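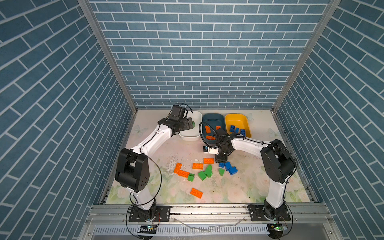 Section 2. Making and Carbonating Flavored Soda

This section covers first use of the Benis countertop soda maker with flavor syrups. Read it through once before you start. Unpacking and fitting the gas cylinder are covered in Section 1. If the cylinder has not been fitted, go back and do that first.

What you need

Benis base unit with cylinder fitted
Carbonating bottle and cap
Cold drinking water
Flavor syrup (Fullbridge syrups are supplied with the starter kit; other syrups may be used)
Measuring cap from the syrup bottle
A long spoon

2.1 Before first use

1. Wash the carbonating bottle and cap by hand in lukewarm water with a little dish soap. Rinse well.
2. Wipe the nozzle with a clean damp cloth. Do not use scouring pads.
3. Set the base unit on a flat, dry counter. Leave enough clearance above it to tilt the bottle in and out.
4. Pull out the drip tray, rinse it, dry it and slide it back until it clicks.
5. Check the date printed on the neck of the carbonating bottle. Do not use a bottle that is past its date.

CAUTION: Do not wash the carbonating bottle in a dishwasher or in hot water. Heat weakens the bottle, and a weakened bottle can burst under pressure.

2.2 Carbonating the water

1. Fill the bottle with cold water to the fill line. Water straight from the refrigerator takes the gas best. Do not add ice.
2. Tilt the bottle holder toward you.
3. Insert the neck of the bottle into the holder and push up until it stops.
4. Swing the bottle back to the upright position. The holder locks by itself.
5. Press the top button firmly and hold it until you hear a short buzz. Release.
6. Wait for the hissing to stop, then press again. Two presses give a light fizz. For cola and other sweet syrups, use one or two more.
7. Tilt the bottle gently toward you to release the remaining pressure. Wait until the sound stops completely.
8. Lower the bottle out of the holder.

Note: If the bottle will not tilt forward, there is still pressure inside. Wait a minute and try again. Do not force it.

CAUTION: Carbonate plain water only. Never press the button with syrup, juice, milk, wine or candy in the bottle. The contents will foam into the nozzle and may block the safety valve.

2.3 Adding the syrup

1. Shake the syrup bottle and fill the measuring cap to the inner ring.
2. Hold the carbonating bottle at a slant and pour the syrup slowly down the inside wall.
3. Let the foam settle.
4. Screw on the cap and turn the bottle upside down once, slowly. Do not shake.
5. Loosen the cap a little at a time, then open.
6. Taste. Add more syrup in small amounts if needed.

Marshmallow, vanilla cream and root beer syrups foam more than fruit syrups. With these, pour the carbonated water into a pitcher first and stir the syrup in with a long spoon. Leave the top third of the pitcher empty.

Diet syrups are more concentrated than they look. Begin with half a cap. 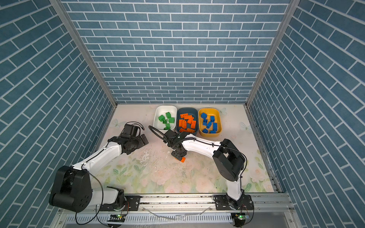
Page 11

2.4 Holiday and dessert flavors

The recipes below each make one bottle. Carbonate the water as in 2.2 before adding anything.

Marshmallow cola
One cap cola syrup, half a cap marshmallow syrup. Add the cola first. Serve over ice, and put any candy or marshmallows in the glass, never in the bottle.

Orange cream
One cap orange syrup, half a cap vanilla cream syrup. Stir in a pitcher. For a float, add the ice cream last and pour slowly.

Caramel apple
One cap apple syrup, a quarter cap caramel syrup. Caramel thickens when cold, so stand the closed syrup bottle in warm water for a few minutes before measuring. This one is in the October leaflet as well, with cinnamon.

Jelly bean
Half a cap cherry syrup, half a cap lime syrup. The color turns brownish. The flavor is not affected.

2.5 Storing

1. Keep mixed soda in the refrigerator with the cap tight. It is best the same day.
2. Refrigerate syrups after opening and follow the date on the label.
3. Keep empty bottles with the cap off so the inside can dry.
4. Do not freeze a filled bottle. Do not leave bottles in a parked car or next to a stove.

2.6 If something goes wrong

Little or no fizz: The water is too warm or the cylinder is nearly empty. Chill the water and try again. If there is no buzz when you press the button, replace the cylinder.

Water runs down the back: The bottle was filled above the line. Unplugging is not necessary, as the unit has no electrical parts. Empty the drip tray and wipe the base.

Soda tastes of the last flavor: Wash the cap and pull out its seal to rinse behind it. Root beer in particular stays in the seal.

Syrup in the nozzle: Stop using the unit. Wipe off what you can reach, then carbonate a bottle of plain water and pour it away. If the button sticks afterward, contact service.

Replacement seals are sold in packs of two under part number 1028. Order them from Adport or from the shop where you bought the unit. Cylinders are exchanged through Ladefoged dealers. Bring the empty one with its cap on.

Text: Milovan Georgiev. Revised Thursday, April 13, 2023.

Continue to Section 3, Cleaning and Descaling.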